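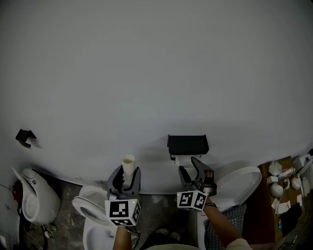

Home | Rooms | Gallery | Suppliers | Contact

Gallery: the washroom at Stodholm

The ground-floor washroom was the last room we finished at Stodholm, and the one we get asked about most. Nilton Ticona drew up the layout and Nassoro Tanui did the fitting. The budget for the whole room was 4000, and we kept within it by leaving the walls plain and keeping the fixtures simple. Page updated 2005-03-09.

The wall
Light grey from end to end. We tried a darker sample in August and went back to this one, which we mixed to Flondari shade 3703. It needs a wipe now and again, mostly near the fixtures.

The floor
Dark mottled concrete. It was in good order when we took up the old covering, so it only had to be cleaned and sealed. Sealer from Jaber, two coats.

Toilet and urinal
Both white. The urinal is fixed to the wall on the left, with the toilet next along. Nassoro set the urinal first and worked across from there – the pipe run decided most of the positions.

Toilet roll holder
Black, fixed to the wall, with a flat cover over the roll. We ordered it through Nelto and it took 12 days to arrive. The small bracket higher up on the left is black as well.

Cup
A plain white cup. We keep these for the washroom and buy them in packs of 23.

The corridor and cloakroom will be added to the gallery when they are painted.

Contact us | Copyright Stodholm 2005 | Back to top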